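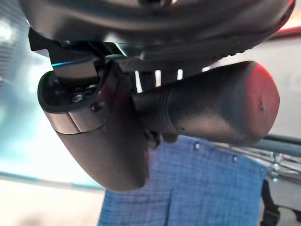
Warm Lamps, Cool Lamps: Relighting the Pundell Room

Final report, lighting and interiors project
Written by Ebony Doolan, with measurements by Hadi Tannous and Fares Sayegh

1. Why I picked this room

I have spent more evenings in the Pundell Room than in my own apartment this year, so when the project list went up and "improve a shared space" was on it, I didn't read any further. The room is on the ground floor at the back, with one long window that faces a brick wall, and by four in the afternoon in October it's basically a cave. Everyone turns on the ceiling lights, everyone complains about the ceiling lights, and then somebody goes home early with a headache (often me).

The brief asked us to change how a room feels without building anything permanent. I wanted to see how far we could get with only lamps, bulbs and where you put them. Hadi T. and Fares joined because they had the light meter checked out already and, I suspect, because I promised to do the writing.

There were two Hadis on the course, so I should say now that when I write "Hadi" I mean Hadi Tannous. Hadi Nasrallah shows up later and gets his full name.

2. What we started with

The ceiling lights are long tubes behind cloudy plastic covers. They're rated at 4,000 K, a fairly neutral white that leans cool, and on paper that's a perfectly good choice for a workroom. The trouble is that they all come on together from one switch by the door, at full strength, and the tables are gray, so you get this flat brightness coming down and then bouncing back up at you.

The corners are another story. We took meter readings on a grid at table height, and the corner behind the bookcase came in at 25 lux with every ceiling light on. There's an armchair in that corner! People try to read in it!

Our logger ran for two weeks before we changed a thing and gave us 1,672 usable readings. Fares threw out the ones from the night somebody hung a coat over the sensor. I'd like to say we knew what we wanted from all that data going in, but mostly we wanted to know when the room was being lit by the window and when it was being lit by the tubes. The answer was that the window stops mattering much earlier than any of us had guessed.

3. The plan, and the plan after that

My first plan was a disaster, so I'll keep it short. I wanted everything warm. I had a folder full of photos of restaurants and I thought, great, orange light everywhere, it'll be like a cabin. We borrowed a set of Kavia clamp lamps from the equipment desk, put the warmest bulbs we could find in them, and turned off the ceiling.

It looked lovely from the doorway. Then Ayman Nasrallah came in to finish a watercolor and couldn't tell his yellows from his creams, and he was very polite about it, and he took his things down the hall. You can't do color work under light that warm. I should have thought about it before I hauled a ladder in there.

So the second plan split the room. Working tables kept a neutral white, but from lamps aimed at the table. The armchair corner, the wall by the sink and the low shelf got warm light. We left the ceiling tubes off in the evening and didn't tape over the switch or anything; people could turn them back on if they hated what we'd done.

4. Setting up

We did the whole thing in one long evening. Notes for anybody who wants to try it:

Clamp lamps slide. They hold fine on the shelf uprights and badly on the table edges, which are rounded. Hadi wrapped a strip of old bike tube around each edge and that fixed it.

Aim before you tighten. I tightened first, every single time, and then had to loosen everything again.

Put the warm lamps low. Up high they just tint the ceiling a sort of peach. Down behind the armchair or on the low shelf they make a pool you want to go and sit in.

Watch for glare from sitting height. We stood up to check the lamps, were very pleased with ourselves, sat down and got a bulb straight in the eyes. Half the lamps had to be turned again.

Cables took as long as the lamps did. We ran them along the baseboard with paper tape, and along the back of the bookcase where there was already a gap. The tape had to be pressed down again a few times over the next days.

The part I enjoyed most was playing with edges. If a warm lamp and a neutral one overlap, you get a border where one side of your hand looks pink and the other side looks almost blue. I thought this would bother people. Fares thought it was the best thing in the room and wanted more of it. In the end we kept one overlap, by the sink, and moved the others apart so nobody's page was half one color and half another.

We also tried a slatted screen in front of one lamp, made from an old Kinnunen blind that was heading for the dumpster. The light came through in stripes. Pretty on a wall, awful on a notebook. It lives on the wall side now.

5. What people said

We left a notebook by the door with a pencil on a string. I was nervous about reading it. A few of the comments, copied as they were written:

"Can finally see what I'm gluing."

"The chair corner is great now but there's always someone in the chair."

"Miss the big lights when I'm cutting. Turned them on, hope that's ok."

"Who is in charge of the lamp by the window, it is pointing at my soul."

We fixed the last one the same night. The cutting comment is fair and I don't have a great answer to it. When you're cutting board with a knife you want even light with no strong shadow from your own hand, and a single lamp on one side gives you exactly that shadow. Hadi Nasrallah, who cuts more board than anyone, moved a second lamp to the opposite side of his table and said it was better, though he still puts the tubes on for anything fiddly.

6. The readings afterward

The armchair corner was the big change. It went from the gloomiest spot we measured to somewhere you could comfortably read a paperback. The tables came out a bit less bright overall than under the tubes, but brighter right where the page goes, and I think that's why people wrote that they could see better.

The middle of the floor is darker now. We knew it would be and decided we didn't mind, and then someone walked into the stool. The stool has been moved against the wall.

We didn't repeat the logger run for as long as the first one, so please don't read our before and after as an equal comparison. The sensor was needed by the Wurnura greenhouse group and we had to hand it over.

7. What I'd do differently

Ask people what they do in the room before buying or borrowing anything. I was so sure I knew, from sitting there every evening, and I mostly knew what I do there.

I'd also get bulbs from one batch. Two of ours were sold as the same white and they were visibly different side by side, one a touch greener. Once I'd noticed it I couldn't stop noticing it, and Hadi eventually swapped one out so I'd quit bringing it up.

And I'd want a dimmer on the neutral lamps. We looked at one that plugs in between the lamp and the wall, but the bulbs we had buzzed on it. With the right bulbs it would be worth another try.

The clamp lamps go back to the equipment desk at the end of the term. The bike tube strips can stay on the tables if the next group wants them.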